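### 3.2 Curtains and the afternoon glare

I'll admit I didn't expect curtains to take up a whole section of this paper. When Hiyori Imai and I started the Noststead interviews in September, we wanted to talk about desks and storage, and people kept steering us back to the window. Of the 406 residents who filled in our home diary, 40 wrote more about their curtains than about any piece of furniture in the room (one of them gave us two full pages on hooks!).

What they told us was pretty simple. On the upper floors the sun is only part of the problem, and the roofs outside do the rest. A big pale roof throws light back up into the room, so a blind that only covers the top of the glass doesn't help much. People with long curtains just pulled them a bit further across and got on with their day — and they kept some of the view, which they cared about a lot more than we'd guessed. "I want to see the towers, I don't want to squint at them," is how one resident put it.

Figure 4 has the kind of outlook they meant, with the pleated curtain drawn back to the right and a large, flat white roof in full sun.
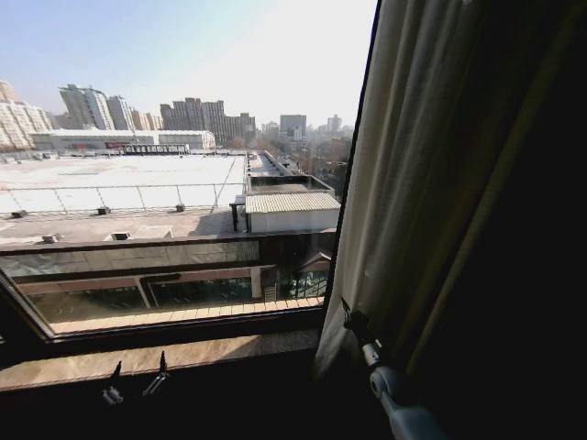
**Figure 4.** City view from a window with a long pleated curtain, under a hazy sky.

### 3.3 What people did about it

Pleats came up again and again. Rosângela Seixas, who coded the diaries with me, put every remark on fabric under one of two headings, "hang" and "light," and "hang" won easily. People liked a curtain that stacked up neatly at the side and left the glass clear. The ones with the Jollska track were happy to move theirs several times a day, while the Clornska rod got plenty of complaints about sticking halfway. We come back to the rods in Section 4, along with the cleaning notes.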